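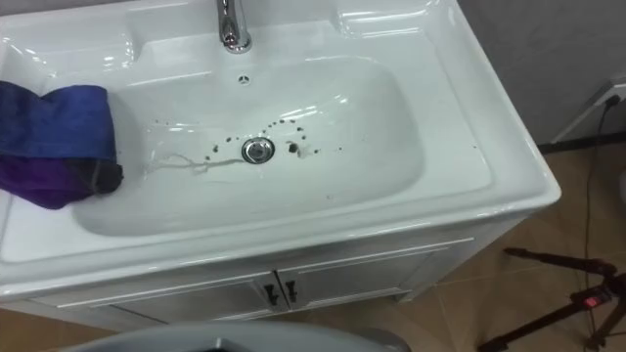 Cokel 하우스 욕실 세면대 점검표, 코멘트판
2월 점검분 / 2층 욕실, Rusia 하부장 일체형 세면대

표기: 양호 = 손댈 것 없음. 관찰 = 다음 점검 때 다시 봄. 조치 = 오늘 처리하거나 부품을 주문함. 해당 없음은 그냥 비워 두지 말고 꼭 "해당 없음"이라고 적어 주세요. 지난달에 빈칸이 있어서 한참 헷갈렸습니다.
준비물: 손전등, 마른 키친타월, 눈금 있는 물통, 고무장갑, 헌 칫솔, Pralleck 중성세제, 드라이버, 얕은 대야.

점검을 시작하기 전에 한마디만 하면, 저는 세면대 점검을 정말 좋아합니다. 변기나 환풍기는 뜯어야 뭐가 보이는데 세면대는 손전등 하나 들고 고개만 숙이면 거의 다 보여요! 물 받아 보고, 내려 보고, 밑을 만져 보고. 한 바퀴 돌고 나면 욕실 하나를 통째로 알게 된 기분이 듭니다. 처음 맡으시는 분도 겁내지 말고 위에서 아래로 천천히 내려오시면 됩니다.

1부. 물을 틀기 전

1-1. 볼 안쪽에 이물질이 없는가
결과: 조치
코멘트: 배수구 주변으로 짙은 갈색 알갱이가 모여 있음. 크기가 제각각이고, 마개 바로 오른쪽 것이 가장 큼. 정체는 모르겠습니다. 흙일 수도 있고 다른 것일 수도 있어서 추측은 적지 않습니다. 중요한 건 물로 그냥 밀어 넣지 않는 것! 키친타월로 집어서 쓰레기통에 버린 다음에 물을 틀어 주세요. 단단한 알갱이를 문지르면 유약 면에 잔흠집이 생기니까 꾹 눌러 닦지 말고 떠내듯이 집습니다.
추가: 같은 알갱이가 다음 점검에도 나오면 수전 쪽에서 나오는지 손이나 물건에서 떨어지는지 구분해야 합니다. 볼을 깨끗이 닦고 흰 키친타월을 깐 채 찬물, 더운물을 따로 틀어 보세요. 방법은 2-3에 있습니다.

1-2. 물때, 비누 자국
결과: 조치 (가벼움)
코멘트: 배수구에서 왼쪽으로 희끄무레한 물결 모양 자국이 이어짐. 물자국인지 비누 자국인지는 눈으로 봐서는 모르겠고, 둘 다 처리법은 같습니다. Pralleck을 물에 풀어 부드러운 천으로 닦고 헹구기. 안 지워지면 키친타월에 적셔서 잠깐 덮어 두었다가 다시. 철수세미와 가루 연마제는 금지입니다. 광택이 이렇게 좋은 도기를 긁어 놓으면 두고두고 속상해요.

1-3. 볼과 테두리에 금, 이 빠짐, 모서리 손상
결과: 양호
코멘트: 손전등을 거의 눕히다시피 비추면서 손끝으로 같이 훑었습니다. 천장 조명만 믿으면 안 됩니다. 반짝이는 부분이 실금을 가려 버리거든요. 손톱이 걸리는 데가 없으면 양호. 걸리는 데가 있으면 연필로 양 끝에 점을 찍고 한 달 뒤에 길이가 늘었는지 비교합니다. 날카로운 이 빠짐은 크기와 상관없이 바로 사용 중지하고 테이프로 덮어 주세요.

1-4. 세면대에 걸쳐 둔 천, 걸레, 수건
결과: 조치
코멘트: 왼쪽 테두리에 파란색과 보라색 천이 걸려 볼 안까지 늘어져 있었음. 물을 받을 때 천 끝이 잠기면 물이 천을 타고 테두리 밖으로 넘어올 수 있습니다. 이게 생각보다 꾸준히 넘어와요. 제가 집에서 한번 일부러 해 봤는데 바닥에 웅덩이가 생기더라고요. 그래서 이 항목은 점검표에 제가 우겨서 넣은 겁니다. 천은 문 뒤 걸이로. 진한 색 천은 젖은 채로 도기에 오래 닿아 있지 않게 해 주시고, 혹시 물이 들었으면 1-2와 같은 방법으로 닦습니다.

1-5. 세면대 위 물건 정리
결과: 양호
코멘트: 유리컵과 유리병은 테두리에 올려 두지 않기로 했습니다. 양치컵은 플라스틱으로. 면도기는 날에 덮개를 씌워 거울장 안에 넣어 주세요. 뒤쪽 턱은 곡면이 있고 살짝 기울어 있어서 둥근 병이 잘 미끄러집니다.

2부. 수전

2-1. 수전 몸체가 흔들리지 않는가
결과: 양호
코멘트: 몸체 아래쪽을 잡고 앞뒤, 좌우로 살며시 밀어 봅니다. 힘자랑은 하지 마세요! 단단히 서 있습니다. 예전에 흔들려서 아래 고정 너트를 조였는데 그 뒤로 아주 훌륭해요. 흔들리면 틈으로 물이 스며서 하부장 천판이 상하니까 바로 조이고, 조여도 또 풀리면 와셔를 바꿉니다.

2-2. 잠근 뒤 물방울
결과: 양호
코멘트: 잠그고 나서 양치 한 번 할 시간만큼 기다렸다가 봅니다. 잠그자마자 몇 방울 떨어지는 건 토수구에 남은 물이라 괜찮습니다. 기다린 뒤에도 떨어지면 관찰이 아니라 조치입니다. 카트리지 규격은 하부장 문 안쪽에 붙은 쪽지에 있음.

2-3. 물에 섞여 나오는 것
결과: 관찰
코멘트: 흰 키친타월을 볼에 깔고 찬물부터, 다음에 더운물. 각각 타월을 새로 깔아 주세요. 이번에는 둘 다 깨끗했습니다. 그래도 1-1이 있었으니 관찰로 올려 둡니다. 타월에 뭔가 찍히면 버리지 말고 비닐에 넣어서 점검표에 같이 끼워 주시면 정말 도움이 됩니다.

2-4. 토수구 거름망
결과: 조치 완료
코멘트: 돌려 빼서 헌 칫솔로 솔질하고 다시 끼움. 고무링을 빠뜨리면 물이 옆으로 뿜습니다. 제가 빠뜨려 봐서 압니다. 윗옷을 갈아입고 왔어요. 뺄 때는 배수구 마개를 꼭 닫고 하세요.

2-5. 온수 온도와 손잡이 방향
결과: 관찰
코멘트: 더운물이 갑자기 뜨거워지지는 않는지, 손잡이 표시와 실제 방향이 맞는지. 방향은 맞음. 온도는 아침에 다른 욕실에서 샤워를 하고 있을 때 들쭉날쭉합니다. 아이들이 묵는 기간에는 보일러 설정을 한 단계 낮춰 두기로 하고, 다음 점검 때 아침 7시 전후로 다시 재 봅니다.

2-6. 크롬 표면
결과: 양호
코멘트: 반짝반짝합니다! 마른 천으로 한 번만 훔쳐 주면 이 상태가 오래 가요. 산성 세제가 묻었으면 바로 헹구기. 벗겨진 도금은 손을 벨 수 있으니 들뜬 데가 보이면 만지지 말고 적어 주세요.

3부. 배수와 오버플로

제가 제일 기다리는 순서입니다. 물이 빙글 돌면서 내려가는 소리만 들어도 배관 상태를 꽤 짐작할 수 있어요.

3-1. 마개가 잘 열리고 닫히는가
결과: 양호
코멘트: 열고 닫기를 몇 번 반복. 걸림 없음. 다만 마개 테두리 밑에 때가 끼기 쉬우니 헌 칫솔을 눕혀서 한 바퀴 돌려 주세요.

3-2. 물 담아 두기 시험
결과: 양호
코멘트: 물통으로 2000 ml를 재서 붓고 마개를 닫은 채 둡니다. 수위 높이에 젖은 종이 조각을 붙여 표시하면 줄어드는 게 한눈에 보여요. 기다리는 동안 4부 하부장을 먼저 보면 시간이 절약됩니다. 줄지 않았음. 줄었다면 마개 고무 문제일 때가 많고 Skoryk 패킹으로 바꾸면 됩니다. 공구함 서랍에 여분 2개 있음.

3-3. 배수 속도
결과: 양호
코멘트: 3-2에서 담은 물을 그대로 내립니다. 한 번에 시원하게 내려갔고 꼬르륵 소리는 마지막에만 났습니다. 내려가는 중간에 꿀렁거리거나 거꾸로 거품이 올라오면 트랩 쪽을 의심해 주세요.

3-4. 오버플로 구멍
결과: 양호
코멘트: 다들 이 구멍을 잊으십니다. 수전 바로 아래 뒷벽에 있는, 십자 무늬 작고 동그란 구멍이에요. 저는 이 작은 구멍을 아주 아낍니다. 물을 틀어 놓고 깜빡했을 때 버텨 주는 게 이거니까요. 시험은 간단합니다. 마개를 닫고 물을 구멍 높이까지 받아서 물이 안으로 들어가는지 보고, 바로 잠급니다. 자리를 뜨지 마세요. 전화도 받지 마세요.
주의할 점 하나. 구멍이 물을 받아 주는 양에는 한계가 있습니다. 수전을 끝까지 열어 놓으면 들어오는 물이 더 많아질 수 있으니 "구멍이 있으니까 괜찮다"고 안내하지 않습니다.
청소는 칫솔로 입구를 닦고, 물통에 1000 ml를 받아 주둥이를 대고 조금씩 흘려 넣기. 냄새가 올라오면 한 번 더.

3-5. 배수구 약품
결과: 해당 없음 (이번에 쓰지 않음)
코멘트: 막혔을 때도 먼저 마개를 빼서 손으로 걷어 냅니다. 약품을 쓰게 되면 한 종류만, 창문이나 환풍기를 켜고, 장갑과 보안경 착용. 염소계와 산성 세제는 절대로 섞지 않습니다. 앞사람이 뭘 부었는지 모르면 그날은 아무것도 붓지 말고 물만 충분히 흘려 주세요. 약품을 썼다면 제품 이름과 시각을 적어서 하부장 문에 붙여 둡니다.

4부. 하부장 안

4-1. 급수 호스와 앵글밸브
결과: 양호
코멘트: 연결부마다 마른 키친타월을 감아 쥐었다가 펴 봅니다. 눈으로는 안 보이는 물기가 종이에는 바로 찍혀요. 이 방법 정말 추천합니다! 찍힌 데 없음. 밸브는 잠갔다 열어 보는데, 오래 안 돌린 밸브가 뻑뻑하면 억지로 돌리지 말고 적어 두세요. 계량기 쪽 밸브 위치는 복도 안내판에 있습니다.

4-2. 트랩
결과: 관찰
코멘트: 새는 데는 없음. 너트 하나가 손으로도 조금 돌아가서 손힘으로만 다시 조였습니다. 플라스틱 너트라 공구로 조이면 깨집니다. 밑에 대야를 받쳐 두고 저녁때 다시 봤을 때도 말라 있었음. 다음 달에 한 번 더 확인.

4-3. 장 바닥과 뒤판
결과: 양호
코멘트: 부풀거나 눌러서 물렁한 곳 없음. 구석은 손전등으로. 곰팡이 냄새도 없습니다. 안에 넣어 둔 휴지 묶음을 꺼내지 않고는 절대 안 보이는 자리가 있으니 귀찮아도 다 꺼내 주세요.

4-4. 세제 보관
결과: 조치 완료
코멘트: 뚜껑이 덜 잠긴 병이 있어서 닦고 다시 잠갔습니다. 다른 용기에 덜어 둔 세제는 이름표가 없으면 폐기. 어린이 동반 손님이 있으면 세제는 전부 복도 창고 윗선반으로 옮깁니다.

4-5. 문 경첩과 손끼임
결과: 양호
코멘트: 한쪽 경첩 나사를 드라이버로 반 바퀴 조였더니 문이 기분 좋게 닫힙니다. 모서리 스티커도 멀쩡.

5부. 벽, 바닥, 전기

5-1. 세면대 둘레 실리콘
결과: 관찰
코멘트: 벽과 만나는 쪽에 조금 누렇게 변한 구간. 들뜸은 없습니다. 들뜨기 시작하면 덧바르지 말고 걷어 내고 새로 하기. 덧바른 실리콘은 제가 해 봤는데 결국 두 번 일이었어요. 시공한 날은 욕실을 비워 둡니다.

5-2. 바닥 미끄럼
결과: 양호
코멘트: 세면대 앞 매트 뒷면 고무가 살아 있는지 뒤집어서 확인. 발로 밀어 봐서 밀리면 교체합니다. 점검하느라 튄 물은 점검한 사람이 닦고 나오기!

5-3. 콘센트와 드라이어
결과: 조치
코멘트: 콘센트 덮개가 끝까지 닫히지 않아서 교체하기로 했습니다. 부품값 3000원. 교체 전까지는 이 콘센트에 사용 금지 표를 붙이고 드라이어는 방에서 쓰도록 안내합니다. 교체할 때는 차단기를 내리고, 자신 없으면 전기 기사님께 맡깁니다. 누전차단기 시험 버튼은 정상 작동.

5-4. 조명과 환풍기
결과: 양호
코멘트: 볼 안이 환해서 점검하기 좋았습니다. 환풍기는 휴지 한 장을 대서 붙으면 합격. 착 붙었어요!

조치 요약

배수구 주변 알갱이 제거, 볼 세척: 오늘
천 치우고 문 뒤 걸이로: 오늘
콘센트 덮개 교체: 주문 넣음, 사용 금지 표 부착
트랩 너트, 실리콘 변색, 아침 온수 온도: 다음 점검 때
물에 섞인 이물질 시험: 다음 점검 때 한 번 더, 결과가 깨끗하면 양호로 내림

다음 점검자에게

물 담아 두기 시험을 먼저 걸어 놓고 하부장으로 내려가는 순서가 제일 편합니다. 단, 볼을 닦기 전에 물을 받지는 마세요. 1-1이 끝나야 3-2로 갈 수 있습니다.

4-1의 키친타월은 아끼지 말고 연결부마다 새 걸로 쓰세요. 한 장으로 다 돌리면 어디서 찍혔는지 알 수가 없습니다.

코멘트 칸은 길어도 됩니다. 저는 지난 점검표를 읽다가 "왼쪽 밸브 뻑뻑"이라는 한 줄 덕분에 반나절을 아낀 적이 있어요. 소리, 냄새, 손에 닿은 느낌 다 좋습니다. "이상함"이라고만 쓰지 말고 어디가 어떻게 이상한지 적어 주세요.

1층 욕실은 하부장이 없는 벽걸이형이라 4부 대신 브래킷 점검표를 씁니다. 양식은 같은 파일철 뒤쪽, 초록색 간지 다음에 있습니다.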